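Sport Event Management, Week 6
Home and neutral venues in team competitions

Read the Stakdale case before the tutorial. Bring your own copy of the fixture sheet.

A home-and-away format gives each side one match in front of its own crowd. The organizer saves on venue hire but loses control over surface, seating and start times. A neutral venue reverses most of that. The organizer picks the hall and sells the tickets, and both teams travel.

The Brerau Cup used home ties until it moved every match to one hall in Etby. Average attendance in the last home season was 2434. In the first neutral season, matches without a local team drew 400. 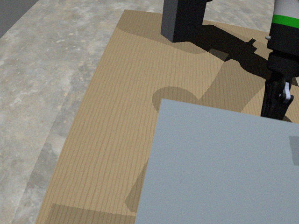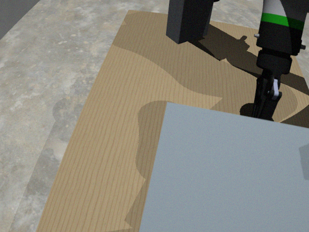 Court surface is the second issue. Under home rules the host chooses it, and visiting teams may get only two practice sessions. A hard court laid over concrete plays differently from sprung timber, and the bounce changes again if the boards are old. For the tutorial, sketch a home court. Mark where you would seat officials, media and the visiting bench, then do it again for a neutral hall.

Costs to include in your budget:
Venue hire and cleaning
Travel for a squad of 21
Surface hire, if the hall floor can't be used
Local staff and security

Tan withdrew from the Cup in May after its travel bill rose 57 per cent. Its board asked for one home tie every second year. The organizer offered a travel subsidy instead. Read both letters in the course pack and decide which offer you would have accepted.

Written answers are due Sat 18 August. One page, typed, with your budget attached.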